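Skultetti Hall Model Railroad Show: my January visit

I got to the hall at 9:40, which I thought was early, and the line already went past the bakery. Ten bucks at the door, a stamp on the hand, and in we all shuffled. 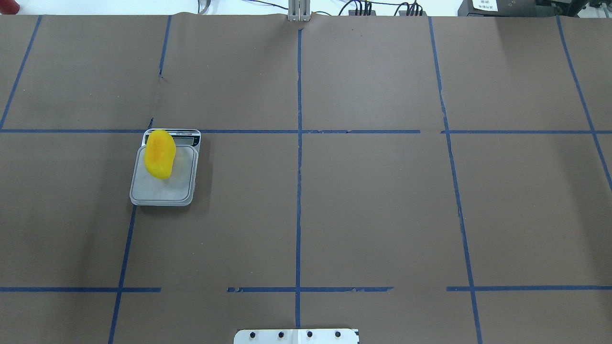 By Harpreet Bergeron | Show Reports | January

First stop was the big Somogyi Valley layout, as it is every year. They've stretched it to 57 feet now, with a new branch that climbs up behind the paper mill and comes out over the river on a curved trestle. I stood there way too long waiting for the log train to come back around (it takes its time!) and got talking to one of the operators about couplers. He swears by body-mounted ones on everything. I'm still running truck-mounted on half my older hoppers and I didn't want to admit it, so I nodded a lot.

The N scale folks had the back wall again. Their modules went together in a long dogleg this time, and the aisle was tight, especially once the strollers showed up. Lovely work on the yard throat though, and somebody has painted the tiniest rusty oil drums I've ever seen. I took my glasses off and put them on again about four times.

Then shopping. I'd promised myself one thing and came home with a bag. Mavuta had their resin depot kits out, including the two-story one that was sold out last year, and I grabbed it before I even looked at the price. The windows are a separate sheet now and the roof comes in two pieces, so it should be less of a fight than my last one. I also dug through a box of used boxcars under a table and found number 819 in the green scheme, which fills the gap in my string. One broken stirrup step, easy fix.
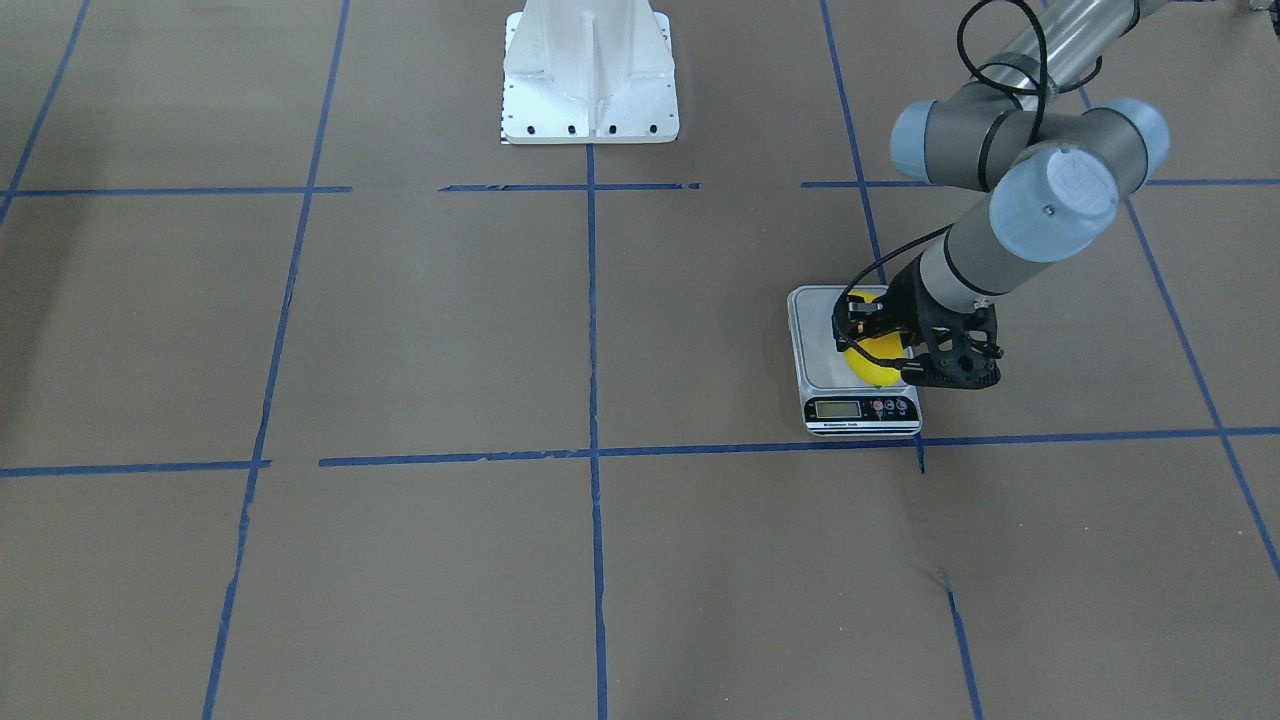

Next table over was Brosasex, who do decals and brass detail parts. I wanted cab numbers for my 2-8-0, which is going to be 3762 when I finally get paint on it, and they had the right lettering in the right size, in white. I bought two sets. I always wreck the first one.

Lunch was a chili dog on the bleachers next to a guy who had driven over 30 miles with a live steam engine in his back seat, belted in. We compared purchases and he talked me out of a second trip to the boxcar box, bless him.

I did the afternoon clinic on ballasting too. Main tip: wet water first, then glue, and leave it alone overnight. I never leave it alone. There was a good question about keeping glue out of turnout points, and the answer was a dab of light oil and patience.

Parking was fine once I found the side lot off the alley. If you go next time, use that one, and bring small bills for the raffle.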